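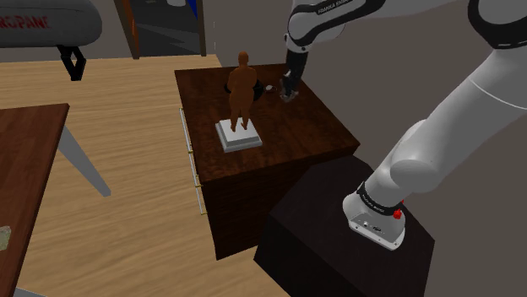 Community & Learning | Interviews

Deolinda Rocha has directed adult education at the Zoselley Public Library since January. In a conversation at the Birkel branch, she described a program that now enrolls 200 residents, 60 of them in evening English classes.

"Our students work long days," Ms. Rocha said. "We moved the start time to 7 p.m. and attendance improved within a month."

The library has also trained 11 new tutors. Asked about priorities for the coming year, Ms. Rocha named child care during class hours. "Parents ask for it at every registration," she said. "We intend to provide it by fall."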